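Ticket 144 - Label printer at packing bench 2 drops off the network
Site: Disomdale warehouse kitchen
Opened by: Nafula Obura
Assigned to: Shabani Ondieki
Opened: 2/21/24
Status: Monitoring

Problem as reported
The Jekex label printer accepts the first few jobs of a batch, then goes offline. The queue in Akico shows "Sent" but no labels come out. A power cycle brings it back for 40 minutes at most. The printer at bench 1 is the same model on the same switch and has no fault.

Bench 2 handles glass and drinkware, so the batches are small and the item labels are printed one at a time.

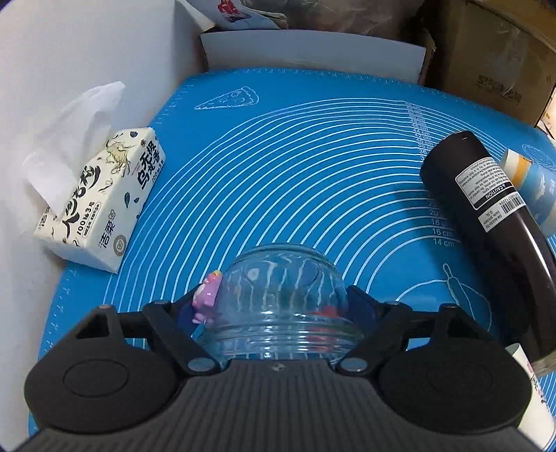 Step 1 - Cable and port
Swapped the patch cable. Moved the printer from port 12 to a spare port. Link light steady on both. Fault came back in the next batch.

Step 2 - Address conflict
Printed the configuration page. The printer had a fixed address that falls inside the DHCP range. Pinged the address with the printer switched off and got a reply. The lease table shows it was handed to a tablet.

Nafula confirms the fixed address was typed in by hand when the printer was replaced last April. The range was made wider after that and the note in Massawe was never updated.

Step 3 - Fix
Set the printer to DHCP and added a reservation outside the pool. Deleted and re-added the port in the print server - editing the old port kept the old address in the cache. Cleared stuck jobs and restarted the spooler.

Item labels use the short barcode template, and the print darkness was still at the factory value. Raised it by 2 for the silver stock.

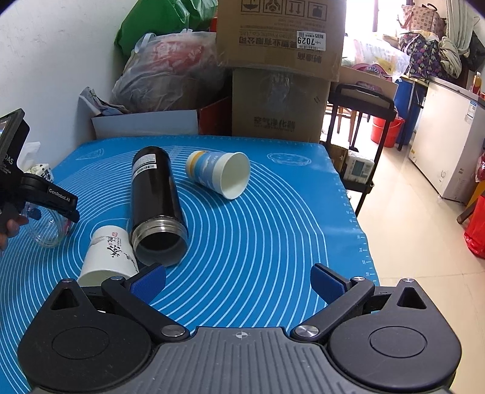 Test batch of 40 labels printed with no drop. Left the printer idle over lunch, then sent 12 more from Akico. All printed, status stayed online.

Still open
- Check the bench 1 printer for a fixed address in the same range.
- Correct the Massawe note.
- Nafula to report any further drop on this ticket. Please do not power cycle first - print the configuration page, then call.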